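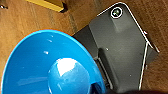 A reader commented under my March piece that teaching by demonstration is just puppetry with a hard drive attached, and that anyone paying for it should ask what the arm can do once you let go. Fair enough. I've tried to keep that question in mind with the Akow.

Akow Teach Kit, reviewed Jun 24, 2026
Price as tested: $4,000, arm not included

The Akow comes from Rundlow, and the pitch is that you can show an arm a household job two ways. You can take hold of it and push it through the motions, or you can drive it from a hand controller across the room. Both get recorded, and the software (called Vanari, for reasons the manual keeps to itself) turns the recordings into something the arm can try alone. I ran it on a table with everyday clutter on it, then moved to the kitchen.

Hand guiding is the better half. The arm goes slack when you squeeze the grip and holds when you release, and I had a usable recording of a simple pick-up before my tea was cold. It's tiring, though. Your own arm ends up in half the footage, and Vanari wants you to trim those sections manually. The trimming tool is slow and forgets your zoom level every time you save.

Remote control is cleaner to record and much harder to do well. There's a lag, small but enough to make you overshoot, and no sense of touch beyond a buzz in the handle that fires at a light brush and a solid bump alike. On the table that was an annoyance. Near crockery I found myself creeping along at a speed no one would accept from a paid dishwasher.
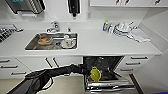 Kitchen test: the gripper at the open dishwasher, with the round lid just past it.

Lids are a good test because they're thin, they lean, and see-through plastic is a nuisance for depth sensing. The brochure says a new task needs 40 demonstrations. I gave it 40 of picking up a lid, all by remote, and then let it go by itself. It managed 9 clean picks before I stopped for the day, with plenty of near misses between them, mostly from closing the fingers too early. Shifting the starting position by a hand's width upset it badly. I'd call that promising if it came from a student project. At this price I'm less generous.

I also had a Blackwood leader arm on the bench for comparison. It has no hand guiding at all and looks like it was assembled in a shed, but you move a smaller copy of the arm and the big one follows, and my wrist understood it straight away. My demonstrations were smoother and I threw fewer out. The Blackwood's software is awful, mind you.

Other gripes: the cable is too short for a galley kitchen, the foot pedal slides on tiles, and exporting your recordings to a non-Vanari format is locked behind a yearly licence. They're your recordings! Rundlow says a free export option is being looked at. I'll believe it when there's a button.

Good: hand guiding, tidy calibration, clear safety stop
Bad: laggy remote, licence for export, optimistic brochure
Score: 3 out of 5, and I'd wait for the next firmware before ordering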